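Session 5: Writing instructions that other people can follow
Erholm Evening Classes, Plain Writing for Work

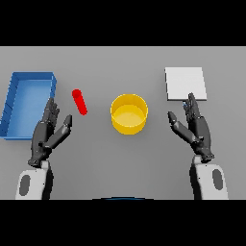

A reader of last term's handout wrote in to say that she had followed every step in it and still ended up with a set of instructions her own team ignored. Her feeling was that we spend far too long on the wording and hardly any time on the order things come in, and I think she has a point, so this session has been turned round a little and order comes first.

Order

Start with whatever the reader needs to have in front of them. It sounds obvious, I know, but do look at the Festex sheet in your pack (the one for the folding drying rack) and see how far down you get before it mentions a screwdriver. Step 19! By then you are on the floor with both side panels balanced on your knees.

Warnings go before the step they belong to. People read a line, do it, and then read the next line, and they will go on doing so however nicely you ask them to read the whole sheet through first. If the lid must stay shut for ten minutes, say so before you tell them to switch the thing off.

Size of step

One step, one action, as a general rule. You can put two together if they are done in the same breath ("lift and turn the handle"), but once you find yourself writing "and then" it is probably time for a new number. The Alexiou bread recipe is lovely to read and quite hard to bake from, and I should like you to work out why before we talk it over on Thursday. Have a look at the second paragraph especially - there are at least four separate jobs tucked into it.

Names for things

Choose a name for each part and stick to it. At school most of us were taught to avoid repeating a word, and it does make for nicer essays, but in instructions a "tray" that turns into a "holder" and later a "base" will have your reader hunting for three objects. Be dull about this. Your reader will be grateful.

Exercise for next time

Take the Flitutitz kettle leaflet (page 2 of the pack). The section on removing limescale runs to 174 words, and I would like you to rewrite it in your own numbered steps, keeping every piece of information but putting it wherever you think it belongs. Then give it to someone at home who hasn't seen the original and watch them read it. Try not to help! Make a note of each place where they stop or go back, and bring both versions with you.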